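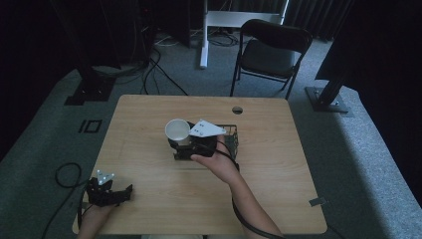

Quiénes somos

¡Hola! Soy Tamer Rawashdeh y llevo Jundico con Fouad Twal, que es mi socio y también mi cuñado (por este orden en horario de oficina y al revés los domingos de paella). Nos dedicamos a leer ordenanzas fiscales. Ya, dicho así no suena como para salir corriendo a contarlo, pero a mí me encanta, y cuando alguien me pregunta en una cena por qué paga lo que paga de basuras, tengo que contenerme para no sacar el móvil y enseñarle el artículo.

Trabajamos sobre todo para comercios pequeños, bares y asociaciones de vecinos de Jaradum y de los pueblos de alrededor. Si el ayuntamiento cambia la tasa de terrazas, el recibo de residuos o lo que cuesta un vado, lo leemos, hacemos los números con tus datos y te explicamos cuánto te va a tocar y desde cuándo. Si además quieres presentar una alegación, la preparamos contigo.

De dónde salió todo esto

De una terraza, cómo no. Fouad tenía entonces una cafetería en la calle Harb, con 8 mesas fuera y una sombrilla que se volaba cada dos por tres. Un julio le llegó una liquidación que era el doble de la del año anterior y se presentó en mi casa con el papel doblado en el bolsillo de la camisa. Yo trabajaba en una gestoría haciendo nóminas y de tasas sabía lo justo, pero nos sentamos los dos en la cocina con la ordenanza impresa y un rotulador amarillo. Le habían aplicado la tarifa de plaza a un local de calle secundaria. Reclamamos, tardaron una barbaridad en contestar, y al final le devolvieron la diferencia.

El de la ferretería se enteró enseguida. Luego vino la chica de la floristería, después los del obrador, y yo seguía con mis nóminas por la mañana y con los recibos de media calle por la tarde -- mi mujer me decía que o cobraba por aquello o recuperaba la mesa de la cocina. Tenía razón en las dos cosas. Fouad traspasó la cafetería, yo dejé la gestoría y alquilamos un bajo muy cerca, en un edificio de 1941 con unos techos altísimos y una calefacción regular.

El nombre no significa nada, por cierto. Lo propuso Fouad, me sonó bien y el dominio estaba libre. 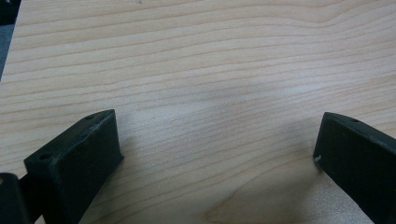 Qué hacemos (y qué no)

Lo que más nos piden es la revisión de recibos. Nos traes lo que te ha llegado, lo comparamos con la ordenanza vigente y te decimos si cuadra. Muchas veces cuadra, y entonces también te lo decimos, aunque te fastidie oírlo.

También escribimos alegaciones durante la exposición pública, que es ese plazo que sale en el boletín cuando todo el mundo está pensando en otra cosa. Y damos charlas. Las charlas son mi parte favorita, lo confieso: voy con una pizarra y un recibo de verdad (con los datos tapados) y la gente acaba discutiendo entre ella sobre si la tasa de residuos debería ir por metros, por personas o por lo que tira cada uno. Yo tengo mi opinión, Fouad tiene la contraria y los dos nos la callamos bastante mal.

No llevamos contabilidad, ni la renta, ni pleitos. Para los tribunales te mandamos a un abogado. Tampoco trabajamos para ayuntamientos ni para partidos; nos lo han ofrecido alguna vez y preferimos poder criticar una ordenanza sin mirar antes quién la ha firmado.

Sindau, nuestra hoja de cálculo con nombre propio

Hace tiempo Fouad empezó una hoja de cálculo para no repetir siempre las mismas cuentas. Fue creciendo y creciendo, le puso pestañas de colores, y ahora la llamamos Sindau y hablamos de ella como si fuera de la familia. Tiene metidas las tarifas de 40 municipios y la actualizamos a mano cada vez que sale una modificación. ¿Es bonita? No mucho. Pero metes la actividad, la calle y los metros y te saca una estimación bastante apañada para saber si merece la pena seguir mirando. Si vienes por la oficina te la enseña él encantado, eso sí, reserva un rato, porque se emociona.

Cómo cobramos

La primera consulta es gratis, en persona o por teléfono. A partir de ahí te damos un precio cerrado por escrito antes de empezar y, si cambia el encargo, volvemos a hablar. No vamos a porcentaje de lo que te devuelvan. Lo pensamos al principio y nos pareció una manera estupenda de acabar peleando recibos que no tienen pelea. Las asociaciones de vecinos tienen un 10 % de descuento, y las charlas dentro de Jaradum no las cobramos.

Ven a vernos

Abrimos por las mañanas sin cita y por las tardes con ella. Trae el recibo entero, con las dos caras, y si lo tienes a mano también el del año pasado. El timbre hay que apretarlo fuerte. Si no contestamos al teléfono es que estamos con alguien, así que deja un mensaje y te llamamos nosotros, normalmente el mismo día -- y si te llama Fouad y empieza a hablarte de la cafetería, tú síguele la corriente, que echa mucho de menos la máquina de café.

Entradas recientes

Residuos: ¿por metros, por personas o por bolsa? (17 de agosto de 2018)
Terrazas: qué mirar en la categoría de tu calle
Me ha llegado una liquidación y no la entiendo
Vados: cambio de titular paso a paso
Qué es la exposición pública y dónde se consulta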